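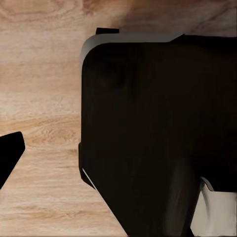 How to respond when your fixed-term contract isn't renewed

Posted 4 November 2020

A fixed-term contract ends on the date written in it. In most cases your employer doesn't have to give you a reason for letting it run out, and you don't have to be paid severance. There are exceptions though, and the time to check whether one applies to you is in the first few days after you get the letter, while you still have access to your work email and files.

This guide is for people on fixed-term contracts in public agencies, boards and municipal bodies. Much of it applies to private employers as well. It is general information. Rules differ between provinces and between collective agreements, so check anything important with a lawyer or your union before you act on it.

Step 1: Find the contract and every extension

You need the signed version. If you have been extended, you need each extension letter too. People often have the first contract and nothing after it.

Look for these parts:

The end date, and whether it is a fixed date or tied to an event such as the end of a project.

Any renewal clause. "May be renewed" and "will be renewed subject to" are very different wordings.

Any notice clause. Some contracts say the employer must tell you in writing by a certain point if it doesn't plan to renew.

Who makes the decision. In a public body this may be the board, the minister, the council or the chief executive. If the contract or the act that set up the body names one of them and the letter was signed by another, write that down.

Any clause on disputes, such as mediation or arbitration before court.

If you can't find a copy, ask human resources for your full personnel file. Ask by email and keep the email.

Step 2: Write down the dates

Make a single page with the dates in order. Start with the first day of the first contract and finish with the day you received the non-renewal letter. Put in every extension, performance review and meeting where renewal was discussed.

Check for gaps and overlaps. If you kept working after one contract ran out and before the next was signed, that matters. A person who works on past the end date with no new paper may be treated as a permanent employee in some places. A long string of back-to-back contracts can lead to the same argument.

Also check the notice date. If your contract ends in January and says you must be told a set number of weeks before, count back and see whether the letter came in time.
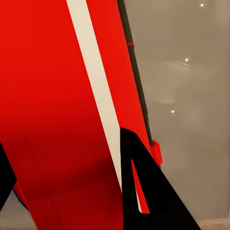 Late notice doesn't always get you a new contract, but it can get you pay in place of the notice you missed, and it gives you something to negotiate with.

Step 3: Gather what was said about renewal

If a manager told you in writing that you would be kept on, find the message. The same goes for budget papers that list your position for next year, a work plan with your name on tasks after the end date, or an invitation to training that falls after you are meant to be gone.

If it was only said out loud, write down who said it, when, and the words as near as you can remember. Do this now. A note made the same week is worth more than one made months later.

Don't forward confidential files to your personal account. It can be treated as misconduct and it will be used against you. Make a list of what exists and where it is kept, and your lawyer can ask for it.

Step 4: Ask for reasons in writing

Even if the employer has no duty to explain, you are free to ask. Keep the letter short, under 200 words, and leave out anything about how you feel you were treated. Something like this will do:

"I received your letter stating that my contract will not be renewed. Please confirm who made this decision, the date it was made, and the reasons for it. Please also send me a copy of any policy on renewal that applies to my position. I would appreciate a reply within 10 working days."

Send it to the person who signed the letter and copy human resources. If you belong to a union, copy your steward.

You may get no answer, or one line. Either is useful. If you later say the decision was made for an improper reason, a refusal to explain is part of the record.

Step 5: Check whether a protected reason is involved

An employer can let a contract lapse for ordinary reasons, such as money or a change in the program. It generally can't do so for a reason the law protects. The common ones are:

Pregnancy, parental leave or medical leave.

Race, religion, sex, age, disability and the other grounds in human rights law.

Reporting wrongdoing, or giving evidence to an auditor or an inquiry.

Union activity, or a safety complaint.

Timing is often the main evidence. If you made a disclosure and your renewal was cancelled 2 weeks later, put both dates on your page from step 2. On its own this won't prove your case – but it is what a lawyer will look at first.

Step 6: Get advice before the deadline

Deadlines in this area are short. A grievance under a collective agreement may have to be filed within 40 days, and some agreements allow far less. Human rights complaints and court reviews each have their own limit. Ask about all of them in your first call.
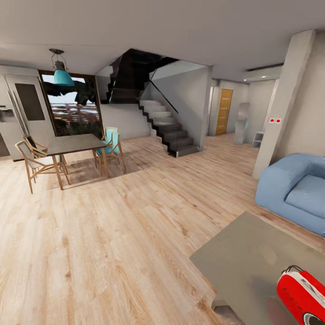 Bring the contract, the extensions, the letter and your page of dates. A half-hour appointment goes quickly, and most of it can be wasted hunting through papers. If you can't afford a lawyer, try a community legal clinic or a law school clinic. Many bar associations also run a referral line with a low-cost first meeting.

Step 7: Decide what you want

Most of these disputes settle. Before you reply to an offer, decide whether you want the job back, a short extension, a payment, or a fair reference. An extension to the end of a project is often easier to get than a full renewal.

Don't sign a release on the day you are handed it. Ask for time to read it, and check what it says about speaking publicly and applying for other positions with the same employer.

Keep doing your work until the end date. Return your keys and equipment and get a receipt.

Related guides

Reading a collective agreement

Making a freedom of information request to a local council

What happens at a mediation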